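4.3 Calibração da tarefa "abrir porta" no simulador

Chegou a parte mais divertida da configuração! Com os dois braços já referenciados (secção 4.2), o Stemaris pode finalmente pôr a mão numa maçaneta. Reserve uma meia hora sem pressas e carregue o ambiente Rarnthorpe, que traz portas de vários tipos e muito mobiliário para testar desvios.

1. No menu Cenários, escolha Rarnthorpe e depois Porta com maçaneta redonda.
2. Confirme que o perfil de garra é o Mathur, versão cilíndrica. O perfil de pinça plana também carrega, mas escorrega em maçanetas redondas.
3. Defina a abertura da garra em 1.095 passos e prima Aproximar. O braço direito avança sozinho até à pose de pré-contacto.
4. Feche a garra devagar, em incrementos de 20 passos, até o indicador de contacto ficar verde.
5. Rode o punho e puxe. Vale a pena repetir esta parte só pelo gosto de a ver correr bem!
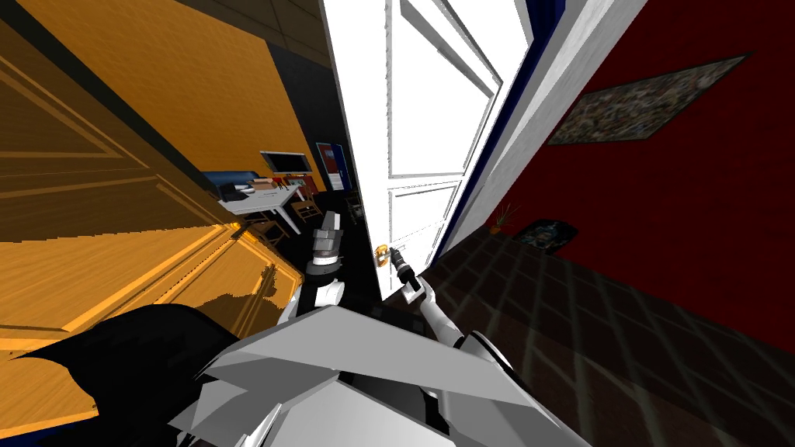

6. Mantenha a garra fechada enquanto o braço esquerdo se posiciona no vão. É ele que vai segurar a porta quando o direito largar a maçaneta.
7. Grave a pose com Guardar como referência. O ficheiro fica na pasta Erkovach, com o número do ensaio.

Nota: o limite de binário do punho vem de fábrica em 1.655. Se a porta for pesada, pode subi-lo até 2.331, sempre em passos pequenos e com um ensaio completo entre cada alteração.

Atenção: não transfira a pose para o robô físico sem passar pela verificação de colisões (secção 4.5). O atrito das dobradiças simuladas é mais baixo do que o de uma porta verdadeira, e um puxão afinado apenas no simulador pode ficar curto ou forçar o punho.

Se a garra perder o contacto a meio do arco, volte ao passo 3 e reduza a velocidade do ombro. A sugestão é de Narendra Singhal, que afinou os perfis desta versão, e resolve a maioria dos casos logo à primeira tentativa.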